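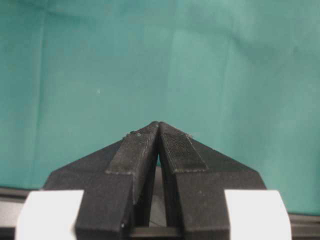 Evening programming courses at Rindum

The evening programming courses at Rindum are a set of part-time classes in software development for adults, run by the Wunero adult education college. They are taught in the Sperling building on the north side of the town and lead to a college certificate. The courses are open to anyone over the age of 18 and have no formal entry requirements, although applicants sit a short maths and reading paper before they are given a place.

History

Wunero began teaching computing as a single typing and spreadsheet class. A programming option was added after local employers asked for staff who could maintain small databases. At first it was taught in Pascal, later in Visual Basic, and the present courses use Python and JavaScript. The classes moved to the Sperling building when the college gave up its rooms above the public library.

Structure

The main course lasts 34 weeks, starting in September, with one taught session a week on Wednesday evening and a supervised practice session at the weekend. It is divided into two stages. The first covers variables, loops, functions, files and simple testing. The second covers version control, web pages, databases and a project of the student's own choosing. Students who already have some experience may join at the second stage if the tutor agrees.

Class size is limited to 30. A shorter course in web design runs in the spring and shares its first few sessions with the second stage of the main course.

Assessment

There is no final examination. Marks are given for weekly exercises and for the project, each of which carries half of the total. A mark of 50 per cent is needed to pass. Projects are handed in as a code repository with a written account of up to 2,000 words, and students show their work to the class in the last fortnight. Those who do not pass may resubmit the project once without paying again.

Teaching software

Exercises are set and collected through Wovine, a browser-based system written by former tutors at the college. It runs each submission against a set of tests and shows the student which ones failed. Early versions could only handle one file per exercise, and longer tasks were still sent in by email. Support for several files was added later, along with a comment column for tutors. Wovine is also used by the college's bookkeeping and statistics classes.

Fees

Fees are charged by the term. A reduced rate applies to people receiving certain benefits and to residents of Rindum aged over 60. Laptops can be borrowed for use in the building but may not be taken home.

See also

Adult education
Computer programming
Continuing education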